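## 4.2 Sorting into unequal compartments

Trading cards are a good material for studying household sorting, mostly because the people who own them have strong opinions about where they go. Figure 3 shows the divided cardboard box we used in the second round of sessions.
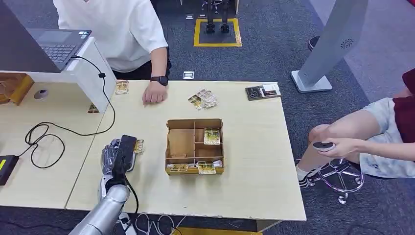

Marlina Pangaribuan objected to the box on reading a draft of this section, and her objection was that no collector would pick it. A collector, she wrote, buys a long box with one channel and a lid, and puts the dividers in afterwards, so what we were studying was how people cope with a box meant for something else.

**Figure 3.** Divided organizer box with cards, second round. One larger section at left, narrower slots at right and along the front.

We have kept the objection because it is correct, and kept the box because most of the households in our Ralstead interviews owned no long box either. They owned shoe boxes, biscuit tins, a fishing tackle tray and, in one case, a drawer that was also where the batteries lived. Storage in the home is rarely bought for its contents. It is whatever was empty on the day the pile got too big, and the sorting scheme is invented afterwards to suit it. Subramaniam calls this "container-led order" and devotes a chapter to it, a good part of which concerns buttons.

The large section on the left side of the box did most of the damage to our hypotheses. We had expected participants to give it to the largest category, as the Dendum model predicts: count or estimate the groups, rank them by size, then match groups to spaces. Participants did nothing of the kind. They put cards they had already decided about in the narrow slots, and they held the large section open for cards they would decide about later. Later, in the sense meant here, did not always arrive. Several sessions ended with a tidy front row and a large section full of what one participant described as "the ones that are fine."

The tabletop itself served as a further set of compartments, and we had not planned for this at all. Our coding sheet had a column for each slot and a single column marked "table," which the coders filled in with mounting resentment. As Figure 3 shows, cards outside the box may lie in an overlapping pile or singly, well apart from one another, and when we asked people about such arrangements they could usually say what each position meant. A card set down alone was seldom just a card set down. It was a duplicate, or a favorite, or it was waiting for somebody else's opinion. We split the "table" column into 3 for the remaining sessions (pile, single, edge), and agreement between the 2 coders rose to a level we were willing to print.

Depth mattered too, though only to some. In a compartment that is wider than it needs to be, a card can lean upright and show its face, or settle low and show very little. Participants who cared about particular cards propped them up and went back to fix them when they slid. Participants who regarded the whole exercise as tidying did not. We had thought of including a measure of propping, and abandoned it when it became plain that it would mostly record the patience of the participant.

The full stock of 700 cards was never put on the table at once. An early session at the Rergate site tried it, and the participant spent the entire period making the stacks square, thanked us, and left. That session is excluded from the analysis below, although it produced by far the neatest table in the study.

Section 4.3 takes up the question of when a person considers the box finished, on which our participants and their families did not always agree.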